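Philomena Kwofie had let the washing-up go since breakfast, and by four in the afternoon, with the November light already thinking of leaving, she could put it off no longer. Otakar Zelenák was coming up from Sikby on the evening bus. He had eaten at her table more often than her own brothers had, and he would have sat down among dirty crockery and talked about his knees quite happily, but she had been brought up to believe that a guest should find the table bare and the plates clean, and that whatever you did after he'd gone was between you and your conscience.

She loved that table. It had come out of the old boarding house at Sturik, where Dirk Rathjen was selling off the furniture, and he had wanted 499 for it and not a penny less. She walked away twice. The second time he came after her down the steps, quite out of breath, and said she could have it for 306 if she would only stop stroking it and take it home. It was the grain that had done it, those long dark swirls with the oval knots in them, like a river seen from a hill.

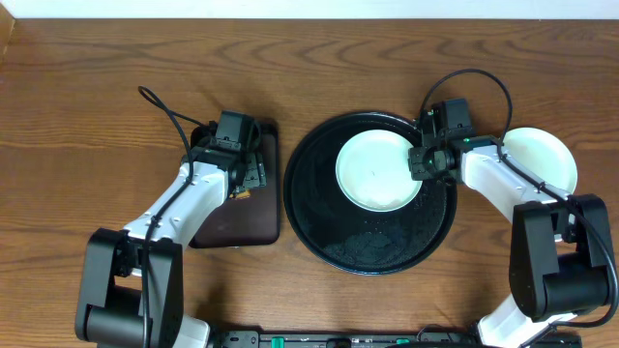 "How do you keep the wood so nice?" Otakar had asked her once, running his thumb along one of the knots.

"A damp cloth, then a dry one, and never a hot pan straight on top of it," she had told him, and he had nodded gravely, as though he meant to go home and do the same with his own, which had a burn on it the size of a saucer.

She took the round black tray first. There were crumbs on it, little pale ones, and she tipped them into her palm and put them out on the sill for the sparrows before she wiped it. The tray had been a present from Boris Mikuš next door, who said it was the sort that never showed the dirt. Well, it showed every crumb there ever was! She had never had the heart to tell him, and every Christmas he asked after it as if it were a relation.

Then there was the big white plate. She had been at the fruit again, the last of what Vojtěch Machala sent down in the jar with the stiff lid, and the juice had got everywhere, as it always did. Her mother used to say you could tell what kind of day a person had had by the state of their plate, and Philomena supposed that hers had been a greedy and contented one. She held it under the tap a moment and watched the pink go thin.
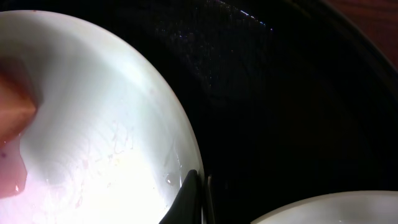
It put her in mind of the summer at Atudton, when she and Otakar had both washed dishes for the hotel, up to 1000 plates on a wedding day, in a back kitchen with one window that wouldn't open. He was nineteen and broke things. She was twenty-two and hid the pieces for him in the flour bin, until the cook went looking for flour. They had both been sent home on the same bus, with their wages docked and a bag of rolls between them, and by the time they reached the bridge they were laughing so hard that the driver threatened to put them off and make them walk.

She hadn't thought of the flour bin for years. She must remind him of it, she thought, though he would certainly say it had been her idea.

The sponge was a new one. She bought them from Urban, the shop on the corner, where they had gone up again, and where the girl at the till always told her that she could have 100 of them for hardly more than the price of ten, if only she had somewhere to put them. Philomena had nowhere to put them. She had a plastic bin for the washing things and that was quite enough for one woman, one table and a visitor every month or so.
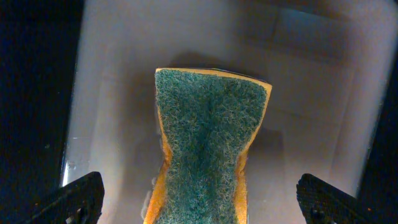 "Which side do you use for the plates?" That had been Otakar too, on his very first morning at Atudton, holding a sponge as if somebody had handed him a hedgehog.

"The soft side for the plates, and the rough side for whatever has stuck to the pans," she had said, and had rolled her eyes at him, and had then shown him anyway, because he looked so worried.

So she did the plates as she had shown him, round and round from the middle and out over the rim, and then the underneath, which he always forgot. It was pleasant work once it was begun. The kitchen steamed up a little. Down in the street a van was trying to turn where no van had ever managed to turn, and somebody was giving the driver a great deal of advice, and she thought it might be Boris.

She was still listening to it when the bell went, a full hour early, two short rings and a long one. There was only one person who rang like that.

"It's open!" she called, with her sleeves pushed up and suds to the elbow. "You'll have to take me as you find me!"
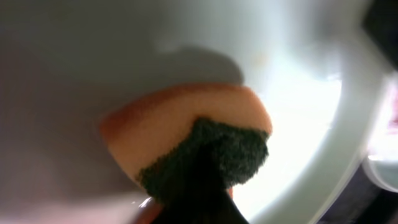
## The early bus

"There was an earlier one," said Otakar, unwinding his scarf in the doorway. "I saw it standing there and I got on it. Are you cross?"

"I'm wet," said Philomena. "Sit down. Not there, I haven't dried it."

He sat down there. Then he got up again, looked at the draining board, looked at her, and took the tea towel off its hook without being asked. He had grown very slow and careful with plates in his old age, and he held each of them against his jumper with both arms while he dried it.

"Do you remember," she began, "the flour bin?"

"That," said Otakar, "was your idea."

And she laughed so much that she had to hold on to the tap, and he put the plate down safely on the table before he let himself join in.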